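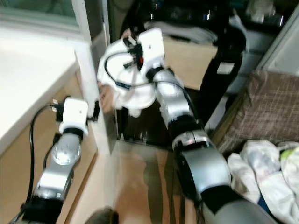
**Does washing smaller loads lower a household's water bill?** It depends on how the machine sets its water level, and the company promoting the idea in Wurna has not said which machines it used.

WURNA, December 2024. A leaflet pushed under apartment doors at the Malero complex this month tells tenants they can save 400 gallons of water a year by changing how they do laundry. The advice is to wash "little and often," to fill the drum no more than halfway, and to use one Cillex laundry sheet per load.

Cillex makes the sheets. Mazza, the management company that runs Malero, let its logo go on the leaflet and put a stack of free samples in the mail room. Between them they have reached all 400 apartments in the complex, and neither has published anything that would let a tenant check the number.

The leaflet gives its source in small type on the back as a "home trial." Asked for details, Cillex sent a one-page summary. The trial covered 8 households and ran for 16 weeks. Water use was taken from diaries the households kept themselves. The summary does not say whether any of the homes had a water meter on the laundry line, and it doesn't say how many loads each home ran before the trial started. Without a starting figure it is hard to see what the saving was measured against.

There is also a problem with the arithmetic. Splitting one full load into two half loads saves water only if each half load uses less than half of what the full one did. Some washers sense the weight of the laundry and fill to match. Others have a dial or a button for load size, and they fill to whatever it was set to last time. On a machine of the second kind, a person who follows the leaflet and never touches the setting will use twice the water for the same clothes. The word "setting" does not appear on the leaflet.

Cillex said in a written reply that the trial "reflected normal household habits" and that results "will vary by appliance." Those four words are missing from the copy that went under the doors, where the figure is printed in type nearly as tall as the company name.

The laundry sheets complicate things further. A half load needs less detergent than a full one, but the sheets come in one size and the leaflet says to use one each time. Tenants who switch from full loads to half loads and follow the directions will go through twice as many. Cillex was asked if a sheet could be torn in two for a small load. It said the product was "designed for simple dosing" and did not answer the question. The box has no tear line. A tenant who tried it with a free sample said it tore fine and that she couldn't tell any difference in the shirts, which proves little either way. 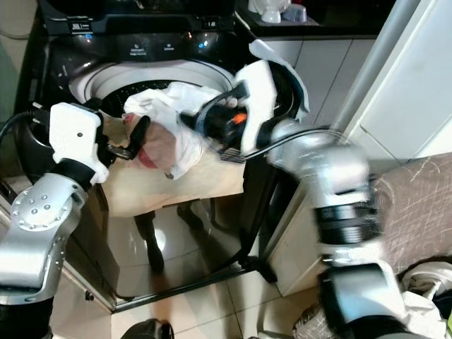 Half a drum is a slippery measure to begin with. The leaflet shows a neat drawing of a washer from the side, with a dotted line across the middle and flat blue laundry lying exactly up to it. Real laundry doesn't sit that way. In a top-loader with the lid raised, one crumpled white cloth with a pink pattern on part of it can hang over the mouth of the drum, and it weighs the same whether it is bunched up or pressed down. Two people looking into that machine could give two different answers about how full it is. Sheets and towels are worse. The Cillex summary says households were asked to "judge by eye," and then reports the results as if everyone had judged alike.

Tenants with their own washers can do a better job with a bathroom scale and the owner's manual. Most manuals give a maximum dry weight for each cycle. Weigh yourself, pick up the basket, weigh yourself again and take one from the other. If the load is well under the limit, wait a day and add to it, or turn the water level down if the machine has a control for it. None of this takes a special product. It also works with powder, which can be measured by the spoon.

Sorting deserves a mention too, as the leaflet recommends making a separate small load for every color. That advice is good for people who sell detergent. For most everyday clothes that have been washed several times, whites in one pile and everything else in another is enough, with new dark items kept back until they have stopped giving off dye. Someone with white and gray things on the floor waiting to go in will usually get by with a single cool load, provided the whites are not anything they would be upset to see go dull.

One claim on the leaflet does hold up better than the rest. Overfilling a washer is a bad idea. Clothes that can't move don't rinse well, and a heavy tangle on one side can throw the drum out of balance during the spin. A load that has to be run again wastes all the water it used the first time. But the cure for an overstuffed machine is taking a few things out. Cutting every load in half, as a rule, goes a good deal further than the problem calls for.

Mazza was asked why it had put its name to the figure. The company said it supports "any step toward lower utility costs for residents." It confirmed that it had not reviewed the trial and that it was not paid for the mail room display. It would not say if Cillex had offered anything else, such as a discount on supplies for the common laundry room in the complex. Water there is paid for by the building and recovered through the monthly charge, which is split evenly by apartment. A tenant who uses that room and saves water will see almost nothing of it on the bill. The leaflet makes no distinction between those tenants and the ones with machines at home.

Even taken at face value, the saving is modest. Four weeks of a dripping kitchen faucet can lose a lot of water, and several tenants said they had reported drips to the office this fall and were still waiting. Mazza said repair requests are handled in the order they come in.

Cillex says it plans a second and larger trial, but it gave no start date and did not say if the water would be metered. It also declined to share the diaries from the first one, even with the household details removed. The company said it had no plans to change the leaflet in the meantime.

The free samples are still in the mail room. Tenants who want the load weights for the machines in the common laundry room can ask at the Malero office, where the manuals are kept in a binder behind the front desk.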